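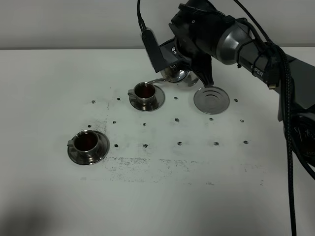

Posted by Yabsira Araya | 12 Aug 2026 | Tea Things gallery

Stainless steel tea set, poised to pour. Small pot, little cups, a saucer for each, and tea that comes out a gorgeous reddish brown against all that metal.

I have wanted to give this set its own page for ages! Regular readers know the Tea Things gallery leans heavily toward china, and I love china, but steel has been creeping onto my shelves for a couple of years now and I've stopped fighting it. The set is a Gralline. I found it at the Zurnstead flea market in a shoebox with a pile of unrelated spoons, and the man wanted 18 dollars for the lot. I paid it so fast I forgot to ask him anything about it (Jerome Marquez, who was with me, has brought this up several times).

The lines below are my usual notes, piece by piece.

The pot
Small and round-bellied, with a long thin curved spout. That spout is the whole reason I bought the set. It starts and stops neatly, and I've had pots at five times the price that dribble down the front and onto the tablecloth. You do have to tip it further than you expect toward the end.

The polish
Everything around it shows up in the side of the pot. White table, dark shapes, the lot. Fingerprints show too, so I keep a soft cotton cloth in the drawer and give it a rub before it goes out. No paste, no powder - warm water, dish soap and a dry cloth have been enough so far.

The cup
Espresso size, with a loop handle. Filled nearly to the brim, the way I like it, though my mother would have sent it back as bad manners. Steel this small gets hot quickly, so hold it by the handle and give it a minute before you sip.

The saucers
Round and shiny with raised rings in the middle. I'm mad about these. The bare one over on the right shows the rings best, and they catch the light beautifully when you set one down near a window. Mine came stacked and stuck together, and a soak in hot soapy water got them apart overnight.

The tea
Zidivo loose black, the everyday one in the paper bag. I went back and forth on which tea to use and settled on this for the color alone. In a white china cup it looks a bit ordinary, and in steel it goes deep and coppery and you want to stare at it. Three minutes, no milk. Milk in a steel cup looks gray to me and I can't get past it.

The table
White, with a pale gray wall behind. I tried the set on my green checked cloth first and you couldn't see where the cups ended and the checks began. Shiny things want a quiet background. If you're setting out steel for company, try it on a bare pale table before you reach for the good linen!

Does it taste of metal?
I get this one every single time. Not to me, and not to Jerome, who is far pickier. We tried the same tea side by side in a Gralline cup and in my old Gruber china one, eyes shut, and neither of us could tell them apart by flavor. By temperature, yes, right away. The thin steel feels much hotter on your lip to begin with and then the tea cools off sooner, so small cups and quick refills are the way to go.

Storing it
Saucers in a stack with a paper napkin between each, cups upside down on top, pot beside them with the lid off so it can air. The whole set takes up less room than one of my cake stands. It lives on the low shelf now, where I can get at it without the step stool, and I use it nearly every afternoon.

A few of you asked after the last gallery whether I'd sell any of the steel pieces. Not this one, sorry! I do have a spare sugar bowl that doesn't match anything, and I'd happily swap it for a milk jug with a decent lip on it. Still looking for the Gralline tray, too - oval, I think, with rolled edges. If you spot one in a box of spoons somewhere, write to me before you do anything else.

Next up in August: egg cups. I have too many and you're going to see them all.

755 views | 74 likes | 13 comments | Share this gallery

Search the galleries... Go

Contact Yabsira | Copyright Tea Things, all photos and text | Back to top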